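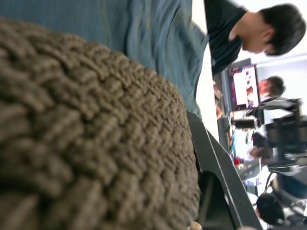 Chunky brown knit up close, blue fabric behind it, worktop to the right.

Re: Can a machine do the soft stuff yet?

Posted by gisela_janssen, September 11, 2023

Evening all. We had the dishwasher argument back in May and I promised I'd come back with laundry and soft furnishings, so this is me keeping my word (for once!). My feeling is that anything knitted is still the hard bit. Look at all those ridges and gaps in the stitches. A plate has an edge and stays the shape of a plate, whereas a thick knit sags and bulges wherever you take hold of it, and a finger can go straight through a loop and pull it. I've done that to a good cardigan with my own hands and I've had fifty years' practice.

Posted by plindamel

Lovely to see you back, Gisela. I'm going to disagree a bit though. My brother-in-law works at Hoekstra, where they do returns for bedding and cushions, and he says their machine lifts a soft thing off the pile and drops it in the right bin all day long. It doesn't fold, mind you. But plenty of the work in a house is just moving a lump of something from where it is to where it ought to be, and I'd pay good money for that with three teenagers.

Posted by arico42

Dropping things in a bin is one job and tidying a sitting room is another, plindamel. Who untangles the pile first? With a knit and a bit of blue cloth that close together I'd want to see it take one and leave the other alone. Our unit at the shop gets that wrong often enough that I still stand next to it with my tea, and then I may as well be doing it myself.

Posted by plindamel

Fair, but you stood next to the apprentice as well!

Posted by anouk_j

Anouk Jacobs here, I mend knitwear for a living so I'm hardly neutral. Gisela is right about loops. What I'd add is that you feel a snag before you see it, there's a tiny tug and you stop. If a machine can feel that tug I'll happily hand over the blankets. Mending is a different matter and I expect to be safe until I retire.

Posted by gisela_janssen

The tug, yes, that's what I was trying to say and took a whole paragraph over. Arico, which unit have you got? Is it the Gimevon?

Posted by arico42

It is, the older one with 2 fingers. Fine on boxes. I'll try it on my wife's bobbly throw at the weekend if she's out.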